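August 2024

Listening Rooms is back at Stullby Hall!

Our fall sound art series opens in October, and we could not be more excited about the lineup. Walter Rivadeneyra has put together two long evenings of tape pieces, field recordings and live radio (yes, live radio, with the audience moving between rooms while it plays). The first night is given over to the Lemaire tapes, 423 short recordings of doorbells and stairwells, which have never been played in public before. Bring a cushion, the floor in the back room is hard!

The second night belongs to the Gokell duo, who will play one slow piece from eight until midnight. Come and go as you like. Entry is free both nights, and the bar will be open.
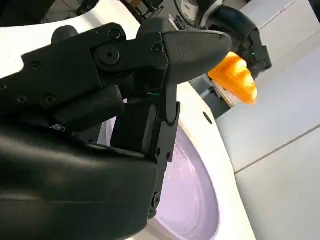
Black against white, up close.

To save a seat, write to the Stullby front desk or stop by on any open day.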